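Weighing instead of measuring: a switch worth making this summer

20th July
By Tsion Kahsay

Several readers of the Letum Kitchen Letter wrote in after the March issue to ask why our recipes now give grams first and cups second. A few were annoyed about it. The short answer is that the cup amounts were giving people different results from the same recipe, and the gram amounts were not.

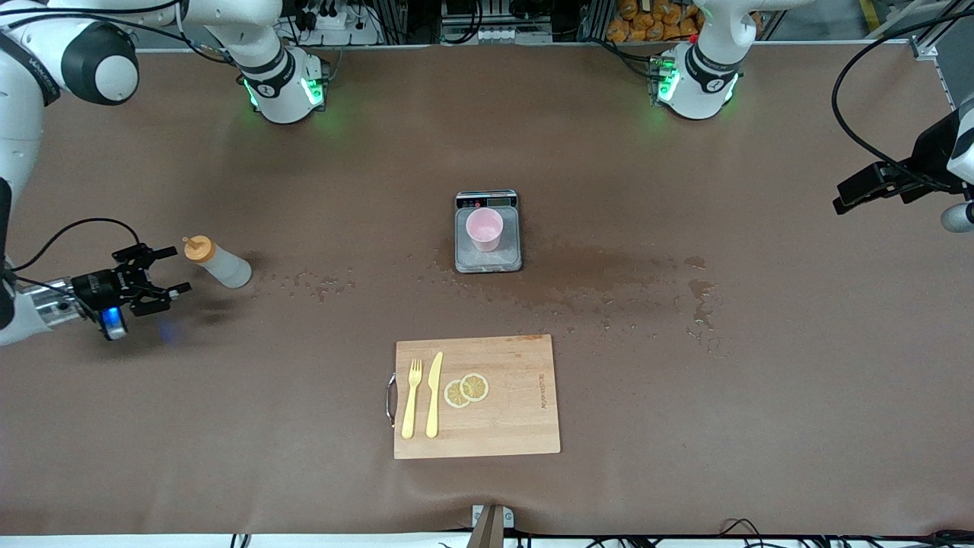
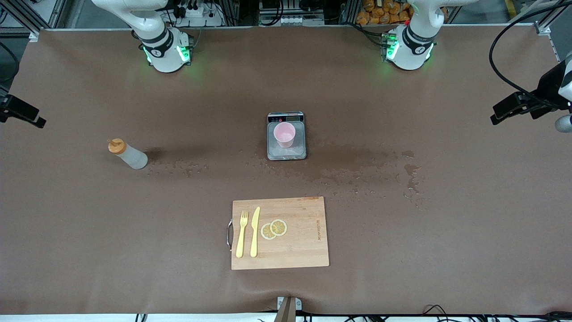

A small digital kitchen scale is all this takes.

The trouble with cups is mostly flour. If you dip the cup into the bag and level it off, you pack the flour down. If you spoon it in, you get less. Sifted flour weighs less again. In a cookie recipe the difference might give you a cookie that spreads a little less than mine. In a loaf of bread it can be the difference between a dough you can shape and one that you end up adding water to by the spoonful, guessing.

Brown sugar, grated cheese and chopped nuts have the same problem. Liquids are less of a worry. A cup of milk is close to a cup of milk in any kitchen, and I still use a jug for soup and pancake batter.

What I would tell anyone starting out is to leave the old recipes alone at first. Make your usual recipe the way you always make it, but put the bowl on the scale, press the tare button so it reads zero, and write down what each cup comes to as you go. Do this 2 times if you can. You will then have your own version of the recipe in grams, based on how you scoop, and it will taste like the thing your family is used to. Converting from a chart will often give you somebody else's cake.

I did this with my grandmother's bread, which in her notes calls for "flour to fill the blue bowl." The blue bowl broke years ago. My mother had been using a slightly bigger one and adding more water to make up for it, and my aunt used a smaller one and said the bread had always been dense. We settled on 400 grams of flour by baking it over and over until my mother stopped making comments. That is the number on the card now -- she wrote it in herself.

Some practical points, since people asked.

Put the scale on a hard, flat surface. A folded towel or a wobbly board under it will throw the reading off. Check that the bowl isn't so wide that it covers the display, or you will be bending down to look under the rim every time.

Most home scales are poor at very small amounts. For yeast, salt and baking soda in a single batch, measuring spoons are fine and probably better. I only weigh salt when I am making brine or pickles, where there is enough of it to register.

Many scales turn themselves off if you leave them alone for a while, and when you turn them back on with a half-filled bowl on top, they start from zero. Have everything out on the counter before you begin. If you do get interrupted, write down the last number you saw.

Keep a spare battery in the drawer. Mine has only ever died in the middle of something.

As for washing up, there is less of it. You can pour flour, sugar and oil into one bowl, pressing tare between each, and never dirty a cup. Honey is where I notice it most. Squeezing honey straight into the bowl until the number is right is much easier than scraping it out of a measuring cup with a spatula.

We will keep printing cups next to grams for now. The older recipes are being tested again a few at a time, and 6 of them have new gram amounts on the recipe cards, including the Skovport rye and the lemon bars. The rye needed the most work. The old version called for four cups of flour and a further "handful or so," and our testers turned out to have very different hands.

If you have a family recipe that won't come out right anymore, send it in with a note on what it used to be like. I can't test every one, but I will pick one or two for the fall issue.

Recent items
Skovport rye, tested again
What to do with too many zucchini
Readers' letters: the March issue
Keeping a sourdough starter through hot weather
Lemon bars for 20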